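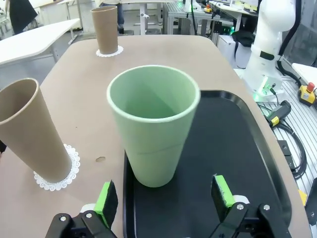 Randi Engebretsen holds that a tray is for carrying and a doily is for show, and that a table needs neither once the drinks have been put down. I agree with half of it.

2 min read

The tray earns its place. A raised rim contains a spill and marks out an area, so one can see at a glance what is to be cleared. A large black one with a gloss finish shows every drip, which I count in its favour. Pale trays hide tea stains until they have set.

The doily is harder to defend. Lace is perforated, and perforations let liquid through to the table. Under a tall cardboard cup it also gives an uneven footing – a scalloped edge is the last thing a narrow base should be stood on. I would keep doilies for cake.

As for the cups, I would settle on one kind per table. Plastic can be washed and used again, and a tapered shape generally stacks well. Brown cardboard suits a party of 200, where washing up is out of the question. For a household of six it makes rubbish – and somebody has to carry that out too, preferably on the tray.

Engebretsen puts her tray away as soon as the cups are down. Mine stays out until the last one is cleared.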